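How I Get Old Grease and Wine Spots Out of Table Linens

Posted 9 Jan 2025 by Venkatesh Kandasamy

I grew up in a house where the table was always covered, and I've washed more curry out of cotton than I care to remember (my mother had strong feelings about turmeric). After the holidays a few of you wrote in asking how I do it, so I finally sat down and typed it all up!

Red and white, my favorite pair of colors for a kitchen.

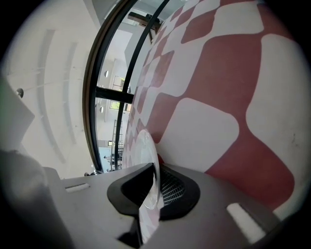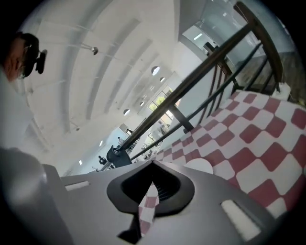 Can you use the same method on a grease spot that's already been through the dryer?

The method stays the same, but plan on doing it twice, and leave the dish soap on overnight the first time. Air dry between rounds. Heat is what set the spot in the first place.

What you need: plain dish soap, baking soda, white vinegar, an old soft toothbrush and a sink you can spare for an evening. I buy my soap in the big jug from Pritton and it lasts me till March.

For grease, lay the spot face down on a folded towel and rub a little soap into the back with your fingers. Sprinkle baking soda on top, wait 2 hours, then brush it off gently and rinse with the warmest water the care label allows. Don't scrub hard. I did that to a Sundaram runner once and it went fuzzy in the middle, and I'm still a bit sore about it.

For wine, start with cold water from the back of the cloth, as much as you can stand to run. Then mix one part vinegar with 4 parts water and soak for an hour or so. If there's still a pink shadow, do it again with a fresh mix before you reach for anything stronger.

Test colored cloth first! Dab a wet white rag on a corner, and if any dye comes off on the rag, stick to cold water and soap.

Wash it by itself after all that, hang it up, and iron while it's a touch damp. Next week I'm doing candle wax, which needs the freezer and a butter knife.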